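December, bench notes, evening

Back on the gripper after a week of pretending it was fine. It isn't fine! I ran the pick test again with the Kistness jar lids (the smooth ones everybody hates) and logged 284 picks before I got bored and made tea. Most of the drops came late in the run, and nearly all of them were lids sliding down and out of the fingers, so I'm blaming the pads and leaving the servo alone for now.

The pads really are a mess. The right one is peeling along its upper edge and both have fibers hanging off the bottom corners, the left one in a proper little tuft. I used the contact glue from the shared drawer when I built these, and I suspect it never liked this plastic much – I didn't sand the faces first, which was lazy.
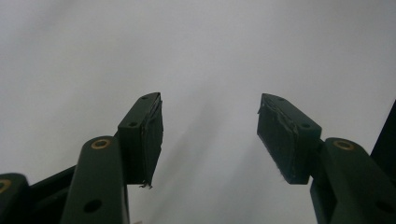

Plan for tomorrow is to pull both tips, scrape the faces clean, scuff them with 180 grit and try the Bavari foam sheet. It's a bit thicker than what I have on there now, so I'll need to knock the closing position back in the config or it'll squash everything flat. Last time I forgot that and the servo sat there humming until I smelled it.

Brass inserts are still solid, no wobble at the knuckles when I wiggle the arms by hand. Very happy with those. Linkage has a touch of play but less than the old print, and I'm not reprinting it this month.

Things I want to try if the foam works:
- 5 runs with the lids, same speed as today
- 6 mm dowels, which the old pads could never hold straight
- something soft, maybe a sponge

If you borrow the gripper before then, please don't trim the loose bits, I want to see where the glue let go. The leftover foam is in the Storkeo bin under the bench. Also, we're nearly out of the short screws for the tips, so I've put them on the Qin order with the new filament.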